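分类：招募 / 抄写与翻译 / 可远程

Garside账本抄写组，八月这一轮招人了

先说要紧的：还缺人，主要缺能读英文旧手写体的，其次缺中文校对。远程就行。报名方式在后面，急的直接往下拉。

没看过上一轮帖子的，补一下背景。Garside账本是一家杂货铺兼茶叶铺的流水账，1731年开的头，后面断断续续换过好几个人的笔迹。内容嘛，就是谁赊了茶，谁还了糖钱，谁家用鸡蛋抵账，马车坏了又修，修了又坏。整本661页，目前抄完并校过的362页，剩下的都在等人。扫描件齐全，原件不外借，大家对着屏幕抄。

我们要做的是两件事：英文原文逐行录下来，错字、缩写、划掉的都照录；再配一份中文译文，不求文采，求对得上行。最后放到Lokmont的公开阅览页上，谁都能看能搜。以前有人问为什么不直接出一本“精选”，因为账本一精选就没法查了，想看糖价怎么走的人，要的就是那些最枯燥的页。

这一轮要的人

一，抄写。会读十八世纪英文手写体最好，不会也可以，前提是愿意学。长s（长得像f的那个）、上标缩写、ye代the，看几晚上就顺了。真正难的是数字，老掌柜的1和7，还有他算错以后直接在原数上描的那种，描成一团。抄不出来就打方括号写“不清”，别猜。再说一遍别猜！上一轮返工最多的就是猜出来的，比空着还麻烦。

二，中文翻译。英文能读懂现代的就够，生僻词组里有词表。茶名一律按词表走，不要自己发挥。Bohea词表里写“武夷茶”，有人非要译“红茶”，吵过了，不再吵，按词表。Hyson是“熙春”。度量衡保留原单位，不换算，页脚可以加注。

三，校对。两个人一组，一个看原图一个念，也可以各看各的再对差异。需要耐性，需要不怕得罪人。抄写的人被改了别生气，校对的人改别人也别写“这都能错”这种批注，写清楚哪行哪字就完了。

四，做索引的。缺得厉害。人名地名物名都要收，同一个寡妇在账里有好几种拼法，要归到一处，又不能把两个不同的人并成一个。做过图书索引、家谱、地方志的，请务必联系我们。没做过但是爱整理东西的也来聊聊。

暂时不要的：设计、推广、短视频脚本。谢谢好意，真的没活给你。

时间怎么算

不打卡。领一批页，做完交回来再领。手头忙就少领，最怕的是领了不吭声，别人以为你在做，结果那几页一直空在那里。做不动了说一声，退回来，没人追究，也不用解释家里出了什么事。

组里有个语音碰头，晚上八点开始，时间不长，自愿来，主要是一起认字。把认不出的地方贴出来，大家七嘴八舌。很多疑难都是这么解决的，比如有一个反复出现的“Dº”，卡了好久，后来才有人想起来是ditto，同上。现在写进新人手册里了。不爱说话的可以只听，或者只打字。

给什么

抄写、校对、索引三种都有津贴，按页结，不多。翻译另算，按字。具体标准报名以后发给你看，看完觉得不合适可以不来，不伤和气。钱由Kirano那边代发，要填一张表，表很丑，忍一下。不想领津贴的可以不领，署名照旧。

署名是按实际做的页来的，每页页脚写抄写者和校对者，可以用笔名。中途退出的，做完的那部分名字保留。

不收报名费，不收押金，不要你买任何课程。有人冒充我们卖“古英文速成”，那个跟我们没有关系，而且这账本也不是古英文。

试抄怎么做

报名后会收到一页扫描图，还有一份空白模板。照模板录，一行对一行。做多久都行，查资料也行，问朋友也行，把问过查过的写在后面就可以。我们看的不是你认出了多少，是你拿不准的时侯怎么处理。老老实实标“不清”的，比整页流畅但是编了三个词的强得多。

试抄那一页故意挑了不好看的。有墨渍，有透印，右边还有一竖条是后来别人加的算术，跟正文没关系，但也要录，录在“旁注”栏里。很多人在这儿漏掉。

试抄不给钱，这个先讲明。也不会拿你的试抄稿去充正稿，那一页早就做完了。

几条规矩，简短

扫描件不要外传，包括发朋友圈。公开版出来以后随便发。

不要用自动识别整页跑一遍再交上来，识别软件遇到这种字会编得很像样，校对的人要骂人的。拿它辅助看一个词，可以，注明。

文件名按模板来。求求了。空格、括号、“最终版”“最终版真的”，都不要。

争议先在页注里写，写完再去群里吵。群里吵完的结论要有人回填到页注，谁吵赢谁回填。

原文里有些说法今天看着刺眼，照录，不改，不打星号。译文也照译，需要的话加注。账本提到的穷人、佣工、还不起钱的人，注释里不要拿来取笑。

对了，关于词表。Ditano词表现在是第2版，旧版作废，旧版把“treacle”写成了蜂蜜，是糖蜜，错了好一阵子。还在用旧版的老组员请更新，新人直接拿新版。词表欢迎提意见，附上原文出处，没有出处的意见不看，看不过来。

想先看看成品再决定的，去Lokmont阅览页翻“冬季赊欠”那一部分，是目前最完整的一段，校得也最干净。我个人喜欢里面一位姓Pell的裁缝，总是赊，总是还一半，掌柜在旁边写了一句“又来”。那种语气译起来很费劲，有人译成“复至”，被大家否了，现在就是“又来”。
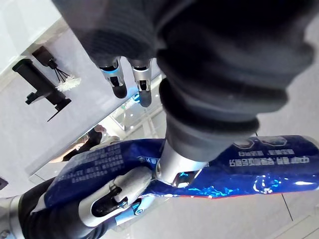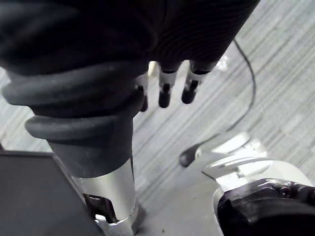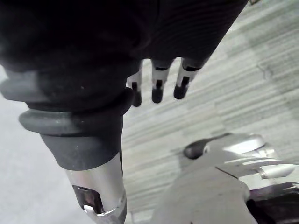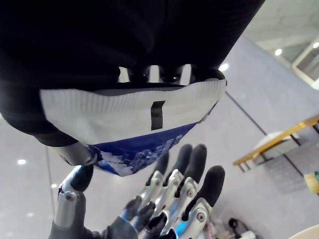 文｜Ginevra Testa　　校｜Terence Mapplebeck

报名写什么

邮件标题写“抄写组报名＋想做的岗位”。正文几句话就够：平时做什么，读过什么手写材料（奶奶的信也算），大概什么时间段有空，用电脑还是平板。平板可以做抄写，做索引不行，表格太宽。不要附简历，附了也不一定打开。不要附证件照。

从Lokmont阅览页底部的“联系抄写组”发过来，别发到图书借阅那个邮箱，他们会转，但转得很慢，上一轮有几封过了截止才到我手里，实在对不住那几位，这次如果还愿意来，标题里注明一下，直接给试抄页。

八月底截止，当天晚上十二点前都算。收到会回，回得慢请勿催，催了也是我一个人在回。试抄结果统一通知，过不过都说，没过的会附上标注，想下一轮再来的可以照着练。

Terence负责校对分组，过了试抄以后他会找你，问你能不能接受被改得很厉害。请如实回答。

先写到这，有漏的再下面补。

补：有人问未成年行不行，高中生可以，要家长在表上签字，津贴发家长帐户。

再补：有人问在国外行不行。行，碰头的时间按北京时间算，赶不上就看文字记录。

最后更新：八月，补充报名条件

读者留言

墨水没干：上一轮做过抄写，说句实话，前几页真的想摔键盘，后来就上瘾了。现在看见潦草字手痒。

阿柚在路上：请问只会中文能做什么吗？英文就高中水平，但是校稿子校了很多年。

　　Ginevra Testa 回复：中文校对就缺你这样的，来，标题写“中文校对”。原文有人帮你对。

南窗旧报：建议把长s的对照表放到帖子里，不然新人第一页就卡住。

　　Terence Mapplebeck 回复：试抄邮件里有附。帖子里放过，排版全乱了，算了。

小满不满：“谁吵赢谁回填”，那吵输的岂不是很轻松

老周修钟表：Pell后来把钱还清没有？追到“冬季赊欠”末尾没看到下文。

　　Ginevra Testa 回复：下文在还没抄的那些页里。你来抄。

七里香铺子：家里以前开茶行，对熙春的等级比较熟，能不能只帮忙看词表，不领页？

　　Terence Mapplebeck 回复：可以，请写信，标题写“词表”。有几条关于等级的一直没人敢定。

清早的豆浆：已发邮件，标题忘写岗位了，要重发吗

　　Ginevra Testa 回复：不用重发，看到了，你想做索引对吧。试抄页今晚发你。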